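The Hilorley Art Circle Newsletter
Small Paintings, Big Walls: Our Miniatures Month
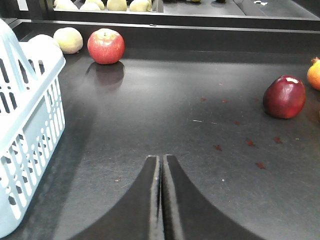

What we've been up to

Well, what a month! When Suryani Kusuma suggested we all put away our large brushes and paint nothing bigger than a playing card, I'll admit I groaned along with everybody else. I'm a big, sloppy landscape person. I like to stand back and squint. But I've now finished nine of these little things and I can't stop, and from the look of the drying shelf I'm in good company.

Suryani started us off with matchbox lids (sanded lightly, two coats of gesso, sanded again). The first week was mostly grumbling about eyesight and hunting for the clip-on magnifiers. By the second week people were bringing in buttons, bottle caps, slices of driftwood, old piano keys. Someone painted the whole of Mollel harbor on the back of a teaspoon, masts and all, and it got passed from table to table for most of the evening. I want that spoon!

A few things we learned along the way, for those of you who missed the sessions:

Acrylic dries too fast at this size. Suryani mixes in a drop of retarder and keeps a damp paper towel under her palette, and that made a huge difference for me.

Gouache is lovely on gessoed wood but it lifts if you look at it wrong. Let each layer sit overnight before you go back in.

Tape the piece to something bigger so you have a handle. I used a jar lid. Poster putty works too, though it left a greasy spot on one of my bottle caps.

You don't need the tiniest brush in the store. A good size 2 round with a sharp point holds enough paint to get you through a whole line, and the really skinny ones dry out before they reach the surface.

From eye miniatures to postage stamps

Tatu Ondieki came over from Ollitz to give us a talk on the history side, and brought a shoebox of treasures from his own collection. The oldest was a portrait of a young woman in a blue shawl, dated 1844 on the back in pencil, small enough to wear on a ribbon. He let us look at it under the glass and you could see where the painter had built up the cheek in tiny dots, pink and then gray and then pink again. He also had a sheet of hand-painted stamp designs from 1934 that were never printed — birds, mostly, with a very grumpy heron in the corner.

Tatu's own work is the opposite of tiny. He paints the sides of barns. He told us he makes every mural as a miniature first, and if it doesn't hold together at three inches wide he doesn't bother getting the ladder out. I went home and tried it with a landscape I've been stuck on since last summer, and found out that my problem was the tree. The tree is gone now and I feel wonderful.

Coming up in July

We're hanging all the miniatures together along the long wall at the Vodeo Café, and our goal is 500 pieces. We have 110 so far, so please keep painting! Anything up to four inches on its longest side is welcome, on any surface that will take a nail, a pin or a dab of putty. Kids' work too. Put your name and the title on the back, and if there's no room on the back, tie on a tag.

Suryani is running one more evening for beginners before then, all materials included. Bring reading glasses if you use them, and something odd to paint on. I'm bringing a walnut.

Newsletter sent 05/03/2024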